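Stop Buying Fingers, Start Looking Through the Wrist

I have spent a silly amount of this year comparing grippers. Hard jaws, padded jaws, skinny ones, a pair from Pudemitz that cost more than my bike. And my opinion, after all of it, is that we argue too much about fingers and nowhere near enough about the camera sitting on top of them. Flower arranging is what changed my mind (fake flowers, I'm not a monster). Two arms, some roses and hydrangeas, and all the ways a stem can get in front of a lens.

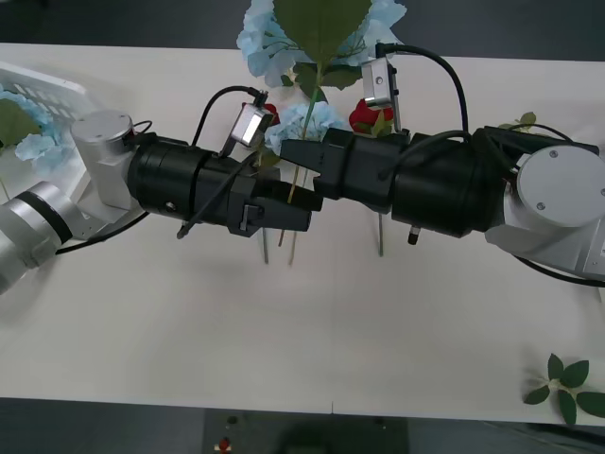

Houda Salem thinks I have it backwards. Her view is that a decent jaw forgives a bad camera, and that if the fingers are grippy enough you can be sloppy by half an inch and still come away with the stem. She told me to swap the Altis pads in and quit whining about lenses.

So I swapped them in! I ran 100 picks with the old pads and 100 with the Altis ones, and sure, the new ones slipped less. But most of my misses weren't slips. They were the arm going to the wrong place, usually a leaf's width off, and no rubber in the world fixes that. From overhead everything looks so easy, too. Two roses, a hydrangea between them, stems all pointing down the table. You'd think a toaster could do it.

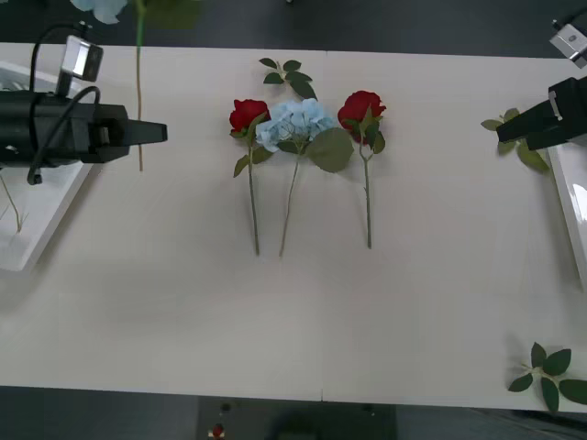

What the wrist sees

I'm picky about wrist cameras now. I want one that gives me the fingertips and a good stretch of table past them, and I'll take that over extra sharpness any day. The Mishra controller lets me play back both wrists next to the fixed view, and I've lost whole evenings to it.
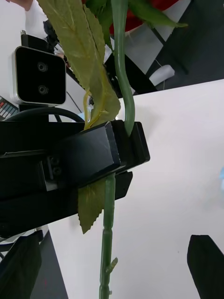 My gripe with spec sheets is that they only ever talk about force. Force, force, force, and then a stroke length if you're lucky. A rose stem doesn't care much about force. It has bends in it, and a little thorn-like nub on the side, and a big serrated leaf with its tip tucked into the top of the jaw, and I have yet to find a brochure with a line for any of that. Rommel Tagle at least tests on awkward shapes, and I trust his numbers more than the Plukley catalog for that reason alone.

The loose leafy bits are my favorite test these days. They're flat, they're small, and you have to spot one from way back with the jaws wide open before you can even think about closing them.

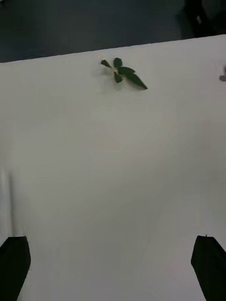
What I'd buy

If you've got money for one upgrade, put it into the camera and a mount that doesn't wobble. Keep the plain jaws you already own and learn what they're bad at. I'm going to redo the pad comparison in January with the cameras moved up a notch, and if Houda's side wins I'll print that here too, grumbling the whole way.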